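About Skeltura

We're a small team in Padby, and we want to know when a machine will be able to clear up your kitchen. Empty the dishwasher, pair the socks, find the lid that fits the tub – the dull jobs that people do half asleep and robots still find very hard!

Krishnamoorthy Thampi and Melaniia Levchenko started Skeltura in a room above a bakery, with one second-hand arm and a lot of mugs. Now we have 48 chores on our list, from folding a tea towel to sorting bolts at a packing bench, and we try every one of them in simulation before we go near real crockery.

Lumpy, uneven shapes are our favourite problem. A box has flat sides to get hold of, but a knobbly thing with bulges and hollows makes two fingers work much harder, and Kyrylo Shevchuk will happily spend a whole afternoon on a single grasp.
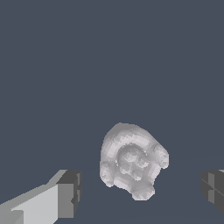 Can a robot do my housework yet?

Bits of it, slowly, and usually in a room that has been set up to suit the robot. A whole messy house is still a long way off, though we're more hopeful every month.

Jaqueline Villaseñor looks after our shop-floor work, where the parts are at least the same from one shift to the next. Jad Saab runs our open evenings, which start again in September. Come along, bring an awkward object from your kitchen drawer and tell us which chore you'd hand over first – we love adding to the list.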